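The Patient Work of Teaching a Hand

By Meinir Gittins
September 25, 2022

A person who packs groceries for a living does not think about corners. The fingers find the seam of a bag, the thumb settles opposite, and the item is in the box before the eye has moved on to the next one. Asked to explain the movement, most people can offer only a general account of it. For the staff of Odside, a small firm that supplies training data to makers of warehouse and kitchen robots, that gap between doing and explaining is the whole of the business.

The firm's current program, known internally as Heltska, began in May. Its purpose is to gather a large body of recorded handling examples from which a learning system may be taught to pick up soft packaged food. Rigid goods such as tins and cartons were covered in an earlier program. Soft goods were left until later on the advice of Ebere Ojo, who leads the collection team and who regarded them as the harder problem by a considerable margin.

"A tin has one shape," Mr. Ojo says. "A bag has whatever shape it was left in. You can handle the same bag all morning and the system will have to treat each attempt as something new."

Under the Heltska method, the examples are not gathered by steering a robot arm. Operators hold the grippers themselves and carry out the task at a table, while cameras on the grippers record what the jaws are approaching. The approach permits an operator to work at something close to a natural pace, and it allows an ordinary table to serve as the place of work.
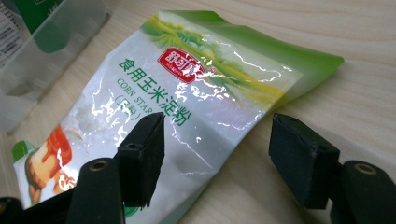

The choice of goods is governed by a written schedule, which sets out how many types of film, fill and weight must be represented. Powders are given their own section of the schedule. They shift inside the bag when it is squeezed, and an operator may feel a firm hold turn into a poor one. Corn starch is an example of the class, and a bag of it also presents the second difficulty named in the schedule, that of shine. Glare from the wrinkled film lies across the lettering in irregular white patches, and to a camera a patch of that kind may resemble an edge or a fold. The team considered dulling the bags with a matte spray and decided against it. Bags in shops and homes are shiny, and a system trained on anything else would have to be taught again.

Each operator is asked to complete 200 recorded attempts on a class of goods before moving to the next. An attempt runs from the first approach to the release. Those in which the item slips are kept and labelled as such, a policy on which the firm and its clients have not always agreed.

Myfanwy Foulkes, who reviews the recordings, defends the practice. In her view a collection made up only of clean results teaches a machine very little about recovery. She looks in particular for the moment at which an operator notices a weak hold and corrects it, which may take less than a second and is seldom mentioned by the operator afterward.

"I can often see that they knew," Ms. Foulkes says. "The jaws open a little and close again lower down. If you ask them later, they will tell you it went in the first time."

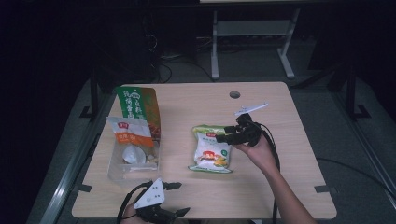
Her reviews have led to several changes in procedure. Operators formerly returned each item to the same spot between attempts, and the recordings showed that they had begun to reach for the spot and pay less attention to the item. The instructions now call for a different position and a different angle each time. Operators are also asked to change which hand leads, although right-handed staff report that this remains tiring, and the daily limit on such work has been lowered at their request.

Training for a new operator takes 2 days. The first is spent without recording. Branwen Gethin, who joined Odside after a long career in commercial baking, recalls that her early attempts were judged too quick. She had treated the gripper as a tool for getting a job finished and was advised to treat it as a pair of stiff fingers with no feeling in them. She now instructs others and gives the same advice.

Much of her instruction concerns the approach. A learning system will imitate hesitation as readily as it imitates skill, and an operator who pauses above an item for no reason may be passing on a habit that is difficult to remove.

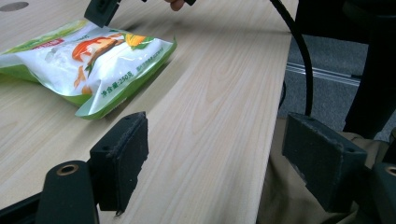 Ms. Gethin teaches that the jaws should be opened before they arrive, and opened wider than seems needed. New operators tend to set the gap to the item by eye and then brush the packaging on the way in. With the two pads standing well apart, as they are here, the bag can be kept in view between them while the hand is still some distance off. She also asks her trainees to look at how the item lies before choosing where to take hold of it. A sealed bag resting at an angle, with one corner pointing inward, may be taken across the body or by the crimped edge, and the schedule requires examples of both. This bag is marked 250 grams, a modest load for the gripper, so that the choice can be made on shape alone.

The recordings pass from the table to Istunero, the firm's labelling system, where the start and finish of every attempt are marked and any doubtful cases are set aside for a second reviewer. In the most recent batch of 700 attempts, 111 were set aside. The usual cause was uncertainty over whether the item had been released or dropped. Ms. Foulkes has since written a fuller definition of each term, and it now runs to more than a page.

Prodromos Tzanetos, who founded Odside, is cautious about what the collection will achieve. He notes that clients often ask how many examples are enough and that he has no figure to give them. A system may perform well on every class of goods in the schedule and then fail on a bag that has been folded over and closed with a clip.

Clips and folds are to be added to the schedule in its next revision. Ms. Gethin has asked that bags of frozen peas be considered at the same time, and the request is under review.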